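What's the best way to get a dull gray film off a kitchen counter?

Rezaul Sultana
November 22, 2019

Hi all, I moved into my aunt's old place last March and the counter has never looked right to me. It's a sort of gray with a bit of pink in it, and no matter how much I wipe it there's a cloudy film that comes back as soon as I've put the dishes away. I've tried dish soap, then hot water, then a spray from the Skurnurska range that cost me way too much and smelled like a swimming pool. My sister says just live with it but I cook every night and it bugs me! Any ideas before I start pricing a new one? I got a quote for 985 and nearly fell off my chair.

kondura_kitchen

vinegar

Dinesh Barua

Please don't go straight to vinegar until you know what the counter is made of. If it's real stone the acid can etch it, and then you've got a dull patch you can't wipe off at all (ask me about my old bathroom sometime). I had a film like yours and mine was plain old soap build-up. Every time I cleaned I was adding another layer — I'd been making it worse for years.

What worked for me was warm water and a few drops of rubbing alcohol on a microfiber cloth, one small area at a time. Let it sit 10 minutes under the damp cloth, wipe, then go over it with clean water and dry it right away with a towel. The drying part matters a lot, especially if your water is hard like ours is. Try it in a corner first, behind the toaster or wherever you won't care.

If that doesn't do it, get a stone-safe cleaner and skip anything with wax or "shine" on the label. I used one by Votarberg and it was fine, nothing magic. And go easy on the soap after that, I only use a drop in the bucket now and it's been good ever since.

Oh, and change your sponge — mine was so full of old soap that it foamed up with nothing on it. 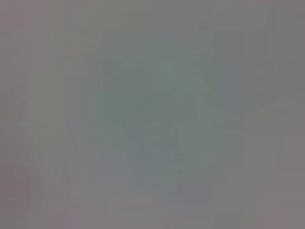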